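Cheguei a Bisbridge em agosto, de comboio, com uma mochila pequena e uma fome enorme (esqueci-me da sanduíche em casa, claro). A fábrica de papel Rivden abre as portas uma vez por ano e eu andava há séculos a querer ir! Quem nos guiou foi o Graham Sugden, que trabalha ali há uns 80 turnos de verão, nas contas dele, e fala de polpa como outros falam de futebol.

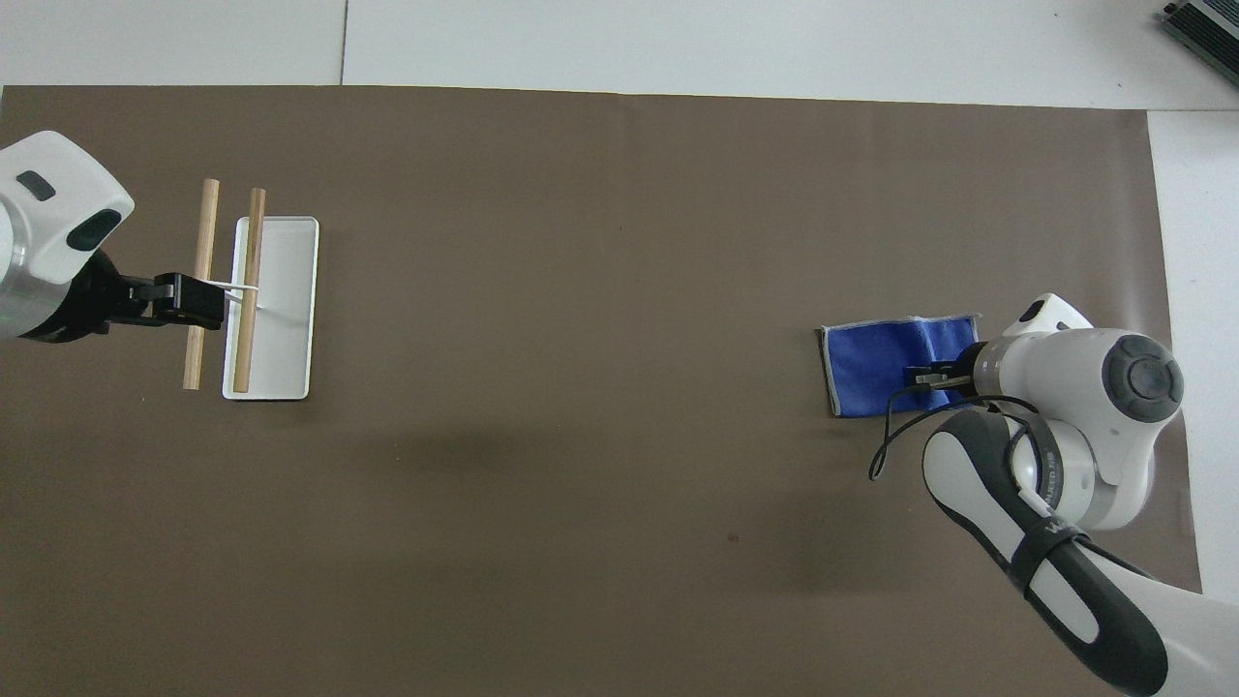 E dá para ir sem marcar?
Convém reservar, que os grupos da manhã esgotam depressa, mas à tarde ainda entrei à porta sem problema.

A sala das cubas cheira a cartão molhado e a chá, juro. Depois subimos ao arquivo, onde guardam 362 amostras de papel de embrulho, e o Masanobu Hirose deixou-nos mexer em quase todas. A minha preferida foi uma castanha, grossa, que estala quando se dobra – trouxe duas folhas da loja e já me arrependi de não trazer mais.

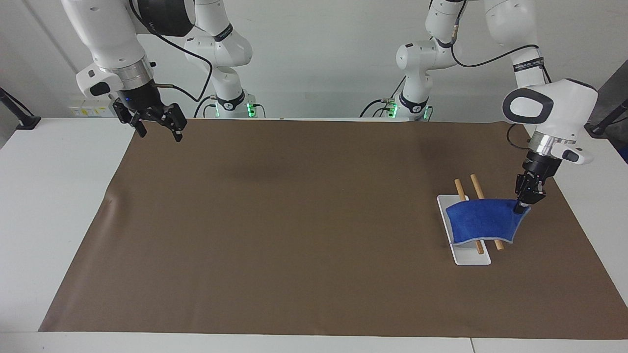

Bisbridge, agosto: mesa branca com tabuleiro e pauzinhos de madeira.

O café fecha às 16h, por isso lanchem antes da visita. O bolo de gengibre vale o desvio, e o autocarro para Drestwood para mesmo em frente.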